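Filed under: Food News, Cheap Eats, Around Town

Potluck Soup Swap Moves to a Bigger Kitchen, and Yes, There Will Be Bread

Well, you all did it. The winter soup swap outgrew my friend Manju Dwivedi's garage, and starting in December we're moving over to the Zindis Street kitchen, the one with the two big stoves and the long counter I have been jealous of for years!

If you missed the last swap, 141 quarts of soup changed hands in one evening. I brought home a split pea, a chicken and wild rice, two kinds of chili and something orange that I forgot to ask about (carrot? squash? it was delicious and I ate it standing up). My freezer is so full that the ice cream had to be eaten. Poor me.

The rules are pretty much the same as before. You make a big pot of soup at home, cool it down, pack it in quart containers with a label on the lid, and trade one for one. Bring six, take six. Labels need the name of the soup, the month you made it, and anything in it that could make somebody sick — nuts, milk, shellfish, wheat. Masking tape and a marker work great. Please don't write on the side of the container, it rubs right off in the freezer and then we're all guessing.

What's new is the cooking table. Vlasta Hubáček is going to make her mushroom and barley soup from scratch, start to finish, and she says people can crowd in as close as they like. I've begged her for that recipe since forever. All I know so far is dried mushrooms, plenty of marjoram, and a spoonful of vinegar right at the end. Ah-rin Yoo is doing a quick kimchi stew after that, and she promised to make a mild pot for the kids and a not-so-mild pot for the rest of us.

Then there's the bread! Lucian Toma is baking 19 loaves, plain white and a dark rye, and they'll be sliced and out on the counter when the doors open at 5. Last time he brought four and they were gone before I got my coat off, so come early anyway. Butter is taken care of. If you have a jar of homemade jam you'd like to put out, nobody will stop you.

Cost is $10 a family, paid at the door, and it goes to the kitchen rental and the ingredients for the two demos. Kids trade free if they made the soup themselves, and a grown-up doing the chopping is fine by me.

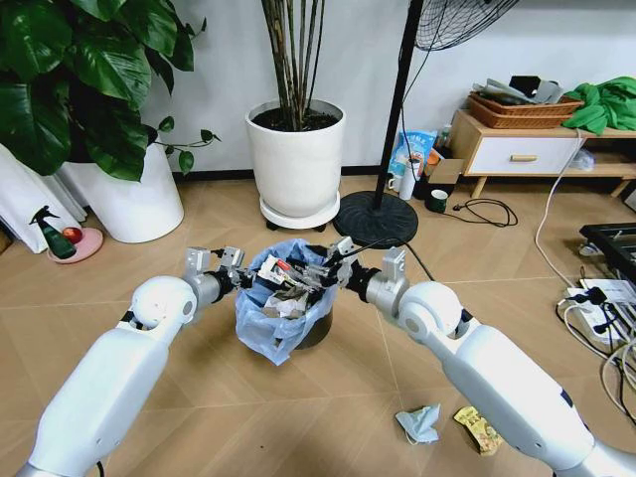
What to Bring

Your soup, cold or frozen, in quart containers with tight lids. A cooler or a sturdy box for the ride home. A mug and a spoon if you want to taste the demo soups, as we're skipping the paper cups this year. An apron if you plan to stand anywhere near Ah-rin's stove — that stew splatters!

Dae-han Kong is keeping the sign-up sheet, and he'd love to know what you're making so we don't end up with a whole table of chili again. (I was one of the chili people. I'm switching to potato leek.) You can sign up at the counter at Tultesora Market or just leave a comment under this post and I'll pass it along to him.

There's parking behind the building, and the side door is the one closest to the fridges. Doors open at 5, trading starts at 6, and Vlasta lights the stove as soon as everybody has a slice of bread in hand.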